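Trullumis Shelf-Pick Kit – Set-Up Guide
Section 7: First pick from an open-cubby shelf

Use this section after the arms are mounted, the hands are fitted and the joint check has passed. It covers the single-item routine only. For two-handed lifts, see the Alline module guide.

7.1 Preparing the shelf

1. Place the shelving unit against a wall on a level floor. A white, open-front unit is suitable. Small assembly holes in the panels do not affect detection.

2. Remove everything from the cubbies, including price strips and liners.

3. Put one item in each cubby you intend to use. Leave clear space on both sides of it. Fruit is a good first load: choose pieces that differ in color and outline, such as a pear and a mangosteen.

4. Start the head view in Illés and tilt the head down until all the loaded cubbies are in view. Keep both arms lowered for this step.

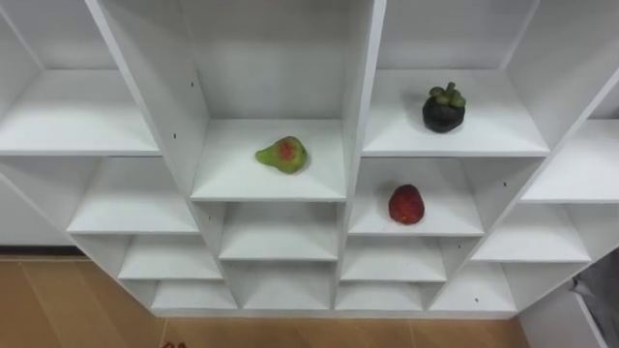

Save the view under a name you will recognize. The routine compares each later view with this one, and a shelf that has been shifted by more than 3 cm must be saved again. Empty cubbies are stored as well and need no labels.

Note: Pears and other long items may lie on their side. The hand approach is set from the long axis, so do not prop them up.

7.2 Preparing the basket

1. Use a light, rigid basket with an arched handle. Soft bags are not supported in this release.

2. Select HOLD LEFT and present the handle to the left hand. Keep your fingers outside the handle while the hand closes.

3. Raise the basket to chest height in front of the shelf. Check that the left arm cable has slack at the wrist.

4. Set the right hand to READY. The fingers stay open and the hand waits to the right of the basket.

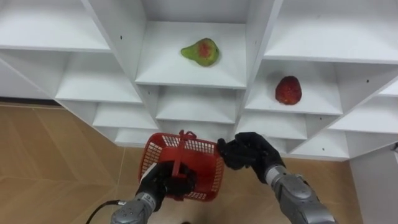
7.3 Running the pick

Caution: Stay outside the reach of both arms from this point on. The stop button must be in your hand or on a surface beside you.

1. Select the item in the item list and confirm the cubby shown on the screen.

2. Set the speed to 35 percent for the first run. Do not raise it until the item has been picked cleanly from every loaded cubby.

3. Press START. The right arm enters the cubby from the front. For round items the default is the palm cradle – fingers up, thumb and palm under the item.
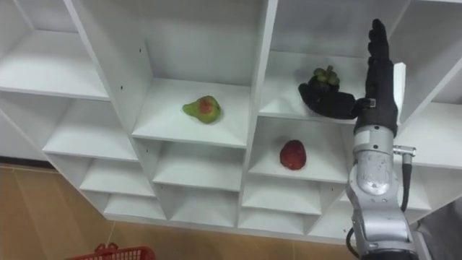
Watch the clearance between the fingertips and the panel edges. If they touch, press STOP and lower the entry height one step in the Reach menu. The default entry height suits most cubbies 36 cm tall; smaller openings need the low setting.

4. Wait for the grip prompt. The hand then closes and holds position inside the cubby until you press CONFIRM. 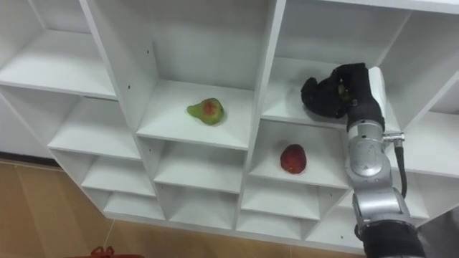

If the prompt does not appear, open the Grip page and read the contact value for each finger. A zero value on one finger usually means that the glove has ridden up. Press STOP, cut power to the arm, and pull the glove down to the wrist before you try again.

5. Press CONFIRM to move the item to the basket, or RELEASE to set it back on the shelf.

Note: Changes made in the Reach menu are kept when the unit is switched off. To go back to the Flilholm factory values, hold RESET on the Reach page until the list reloads.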